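**Ticket 686 - farm animals from the blue tray don't match the kit list**
Status: open, waiting on Pemetero
Opened by: Ntombi Mathebula
Copied in: Olga Bragança, Fotis Andreadis

Hi all, I'm keeping this one as a running log because I've already told the story twice on the phone and told it differently each time. Short version: the farm set we got through Pemetero is supposed to match a printed kit list, and when I tip everything out of the blue tray and check it against the list, it doesn't. The pig is fine. The brown one is the trouble (more on the brown one below, sorry in advance, there's a lot about the brown one).
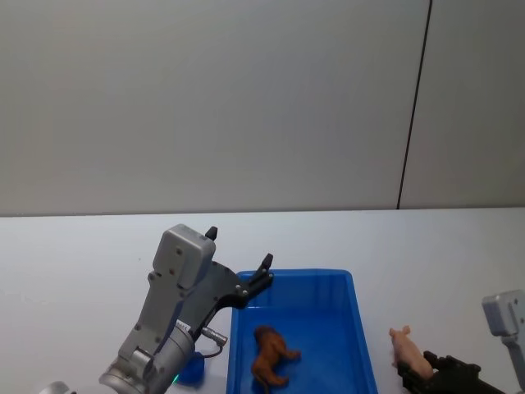 *Page last changed 1/29/20 by Ntombi Mathebula*

**What's wrong**

The list says 24 animals to a set. I get 24 in the tray if I count the brown animal as the calf, and then the foal is missing. If I count it as the foal, the calf is missing. Fotis says calf, Olga says foal, and I've gone back and forth so many times that I don't trust my own eyes anymore! Either way we're one short, and the Eltora playroom set is due out of here before the end of the week.

**What I've tried so far**

- Tipped the whole set out and sorted it by the list, twice.
- Checked the bag the animals came in. Nothing left in the corners.
- Looked in the other farm set, the one for Pimentel, in case two got swapped. That set is complete, with a calf AND a foal, both lighter than ours.
- Asked Fotis whether anything got put back in the wrong box after cleaning. He says no, and he's usually careful about that.
- Turned the brown one over to look for an item number. There's a 42 on the belly, plus something after it that's been rubbed flat.

The 42 got me excited for a minute. On the kit list 42 is the calf, so I wrote "solved" in here and went to lunch. Then Olga pointed out I had the old list open. On the new list 42 isn't used at all - the calf is in the three hundreds now and so is the foal. So I took "solved" back out. 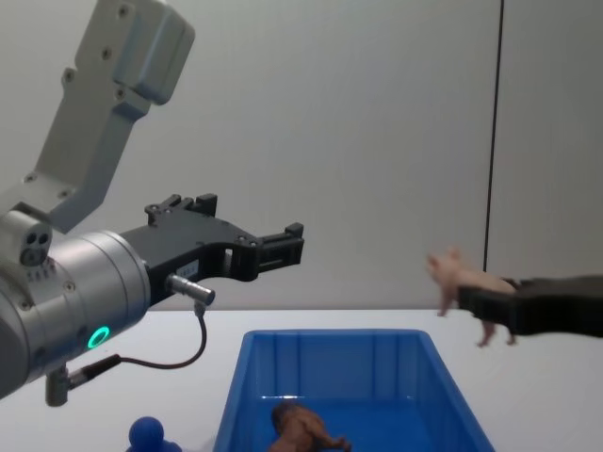
Anyway, Olga dug up the older catalog from when Nalodico was still packing these sets, and in that one the calf and the foal have the same body size, so measuring won't settle it. I'd been all ready with a ruler, too. What might settle it is the tail. The catalog drawing of the foal has a long tail down to the back hooves and the calf's is short with a little knob at the end. Ours has a short tail, but the end feels rough to my thumb, like a piece may have snapped off at some point. Fotis thinks that's just the mold seam.

I wrote to Pemetero with all of this and heard back from Salvador Brandão, who was very nice about it and asked me to do the following:

1. Give him the number from the belly (done).
2. Say which list came in the box, old or new (new).
3. Check whether the ears point forward or sideways.

On number 3, they point sideways. I'd say sideways. Olga would say sideways and a bit back. I sent him both answers.

He also asked if we could keep the set together and not send out part of it, so it's all going back in the same tray with the list folded underneath. If you need the pig for anything, please put it back after. The pig has a habit of ending up on people's desks (it's a very good pig).
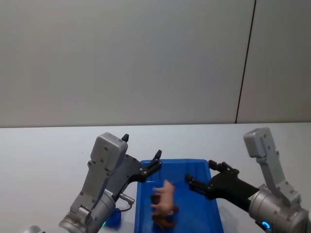

While I was waiting I went through the returns book, and we've had over 3 notes about this same farm set going back to last April, all of them some version of "short one animal" with no name for which animal. Cristóvão Frade signed most of those and he remembers topping up one set from the spares drawer, with whatever was closest. So our brown one could be a spare from a completely different series, and that would explain the number. I've passed that on to Salvador too.

**Where it stands now**

- Salvador is mailing one calf and one foal from the new series, and we keep whichever we need.
- Fotis is going to add the animal names to our returns form so we stop writing "short one animal."
- The Eltora playroom knows their set will be late. They were fine with it.
- I still need to ask whether the brown one goes back to Pemetero or into the spares drawer. Cristóvão, if you remember where the other spares came from, please add it under this line.

Leaving the ticket open until the package comes.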